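Call for readers: come and read the next Nundulgate book before anyone else does

I've been putting this off for weeks because I'm hopeless at asking for things, but the draft is done (done-ish) and I need readers. Beta readers, if you like the proper term. I'm after 10 people who like slow, strange fantasy with a lot of weather in it and who aren't scared of telling a writer that chapter six drags. I suspect chapter six drags.

If you've wandered in from somewhere else and have no clue what Nundulgate is, it's a river town in my head that I've been writing about for far too long. The first book, The Salt Ferry, came out through Jimolo, a tiny press that did a gorgeous job with the cover and then let me answer all my own emails. You don't need to have read it. I'd love a mix, in fact — half of you who know the town and half who'll be turning up cold and wondering why everyone is so rude to the ferryman.

The new one is called Nnaji, after the island where most of it happens. It's 31 chapters long. A lighthouse keeper's daughter comes home for her mother's funeral and finds the town has two versions of how her mother died, and that which version you believe depends on which side of the river you slept on that night. There's a ghost, sort of. There's a goat, definitely. There's a romance that takes its sweet time and may be too subtle, which is one of the things I'm hoping you'll tell me.

Content things, so you can decide before you apply: a drowning (off the page, but talked about a lot), grief all the way through, some drinking, one nasty scene with a fishing hook. The goat lives. I got so many messages about the dog in The Salt Ferry that I'm telling you up front.

What I'm asking you to do

Read the whole draft over four weeks, starting in January. I'll send it in 4 chunks so you're not staring down the lot at once, and after each chunk there's a short set of questions. They're easy ones. Where did you put it down? Who did you get mixed up? Was there a bit you skimmed? I really do want to know about the skimming.

You don't have to fix my commas. Somebody gets paid for that later, poor thing. If you spot a howler, by all means flag it, but what I need is your honest reaction as a person on a couch with a cup of tea. "I got bored here" is the most useful sentence in the English language and hardly any reader will write it down for you.

At the end there's one group chat online, 2 hours at the very most, in the evening. Cameras off is fine. Pyjamas are fine. If you can't make it, send me a voice message or a long grumpy email and we'll call it even. 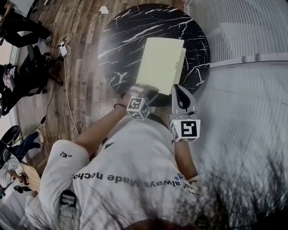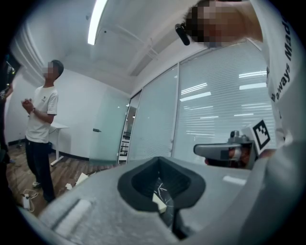

Who I'm looking for

Anyone over eighteen who reads for fun. I don't mind what else is on your shelf. Some of my best notes last time came from crime readers, who kept asking sensible questions like "why didn't she just check the boat?" (She should have checked the boat. I rewrote two chapters.) If you mostly read romance, brilliant, please come and tell me what's wrong with mine. If you've never read a fantasy novel in your life but your favourite thing is a family with secrets, you'll be right at home.

I'd especially love to hear from people who grew up on an island or in a fishing town. I grew up well inland, an hour from any sort of harbour, and everything I know about tides I learned from library books and one very wet holiday. I've probably got something embarrassingly wrong about moorings.

You'll need to be okay with keeping it quiet. No posting bits of the text, no passing the file to your sister, however nice she is. There's a one-page agreement written in normal words. And no early reviews, please, as a lot of it will change. After the book's out you can say whatever you like about it, including that you preferred the draft.

What you get

There's no money in it, and I'd sooner say so plainly than bury it at the bottom. You get a signed paperback when it's published, your name in the acknowledgements (or a made-up name, or no name, your choice), and a short story set in Nundulgate that isn't going anywhere else. It's about the ferryman. He's less rude in it.

You also get me replying to your notes properly. I read every single one. I might sulk for a day first, but then I'll write back and tell you what I'm changing, and if I'm not changing something I'll try to explain myself.

How the reading works

Everything goes through Omov, the reading app my group uses. It's free for readers and it lets you leave a comment on any paragraph without it turning into a big messy document. It runs in a browser, so a phone or an old laptop will do. If you hate reading on a screen, tell me and I'll post you a printed copy — I can manage a few of those, as long as the postage doesn't ruin me. Large print is no trouble either, and so is a plain file that behaves itself with a screen reader.

How to put your hand up

Use the contact form on this site and put "Nnaji reader" in the subject line so it doesn't get lost. Tell me your three favourite books, one book everyone else loves that you couldn't finish, and whether you've read The Salt Ferry. A few lines is plenty. Please don't write me an essay or attach a CV (somebody did last time and I felt terrible).

Applications close at the end of November. I'll answer everyone by mid-December, yes or no. If it's a no, it'll be down to the mix of readers and I'll keep your name for the next one, if you want me to. There's going to be a next one. I've already started making notes on it, mostly about eels.

Questions in the comments are welcome, except for ones about the dog.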